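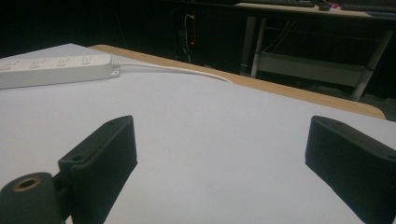 Juntunen Practice Football, full size

$39 each, team bags of 15 on request

I've been selling footballs out of Urside for long enough to have strong feelings about them, and the Juntunen is the one I take home. It's a leather practice ball, full regulation size, tanned a little darker than most and with a pebble you can feel right away. If you've been throwing one of those shiny things from the supermarket bin you're going to notice the difference on the first snap!

Let me start with the grip, which is what everybody asks me about. New leather balls are slick. All of them. The Juntunen comes out of the box less slick than the others we carry, but it still wants some work before a game. I brush mine with a stiff horsehair brush, long strokes, following the panels and going easy at the seams, then I wipe it down with a barely damp towel and let it sit overnight. Then I do it again. Three evenings in front of the TV and it's a different ball - tacky, a bit darker, and soft where your fingertips land. Please don't use shoe polish. I've had two of these come back to me covered in the stuff and I couldn't do a thing with either one.

The laces are a rubbery composite, raised pretty high. My quarterback friend Ekow Addo has huge hands and thinks they're too high, and he's welcome to that opinion. I have small hands and I love them. Kickers mostly don't care, as long as you turn them away.

Inside there's a three-ply bladder and a plain valve that takes any standard needle. Wet the needle first! I say this to every single customer and I still get calls in December about torn valves. It ships at a low pressure, so pump it to 13 psi before you judge the bounce or the feel. I check mine before every practice and top it off maybe every couple of weeks, more when it turns cold. 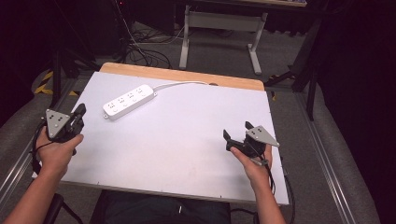 Cold is where I think this ball earns its money. Cheaper composite covers go hard as a dinner plate once the temperature drops, and your receivers will let you know about it. The leather stays kinder on the fingers. It does drink up water though, so if you play a lot of rainy games I'd bring a second ball and swap at the half (or at least keep a dry towel under your jacket like the rest of us). Dry it slowly, in the shade, at room temperature. No hair dryers, no radiators, no dashboard.

We get asked how it compares to the Brokero. The Brokero is a dollar or two less, it's a composite, and for a backyard or a flag league with younger kids I'd buy the Brokero and not think about it again. For a high school or adult team that practices several times a week I'd go Juntunen. Ama Issahaku runs the passing drills at our summer clinic and puts 2,000 throws on each practice ball before she retires it to the tackling-dummy shed. Hers were still round at the end, with the pebble worn smooth on one panel. The stamp on the side rubbed off long before that, so write your team name on with a proper leather marker.

Sizes: we stock 3, which are full, youth and junior. This page is for the full. The youth ball has the same leather and the same laces, and the junior is composite only. Double check the age chart your league uses, since they don't all agree and I can't take back a ball once it's been brushed.

What comes in the box: one football, one needle, one small card with the care instructions in print so tiny I had to get my glasses. The brush is separate. So is the Flesuver pump, which I like because the gauge is on the handle and you can read it without putting your knee in the mud.

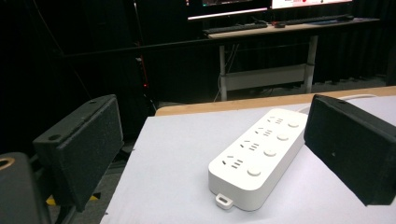
White power strip on the papered table, with a black foam pad to either side.

Team orders go through Mariann Borbély at the shop, and she can do numbers or initials stamped near the valve. Allow extra time for stamping. Returns are fine on any ball that hasn't been brushed, inflated past 13 psi or thrown at a fence.

Get new gear and sale news by email. Enter your address to join the Urside newsletter. You can unsubscribe at any time.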